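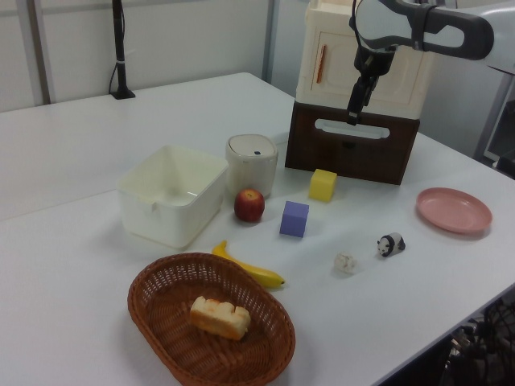 Sturnari stacking crates, set of 4

I put off buying these for most of a year. Every storage brand claims its boxes will change how you live, and mine have mostly changed how much I swear while looking for the tape. But Analyn Lagman swapped hers in for the plastic tubs in her hall closet and wouldn't stop going on about it, so in June I ordered a set.

They came flat. The booklet promises 8 minutes per crate. My first took 48, partly my fault (I had a side panel in backward), partly the fault of a drawing that shows both sides of the panel as the same gray rectangle. The other three went faster, though one had a screw hole drilled so shallow I had to finish it myself.

Once together they're solid. I've got two in the closet holding shoes and board games, and two stacked beside the desk. The stack doesn't wobble unless you pull something out of the bottom one, and then it does - enough that I stopped keeping anything I need daily down there.

What I don't buy is the "modular system" talk. The lids are sold separately. So are the casters, and the casters only fit the large size. My old Mevum tubs came with lids and cost a lot less, and yes, they were ugly, and one cracked, but I could see what was in them.

The finish also picks up scuffs fast. Sturnari says to wipe with a damp cloth. I did. The scuffs are still there.

Would I buy them again? Two of them, maybe, on sale. Four was too many for what I own, and they don't sell singles.

Three stars out of five.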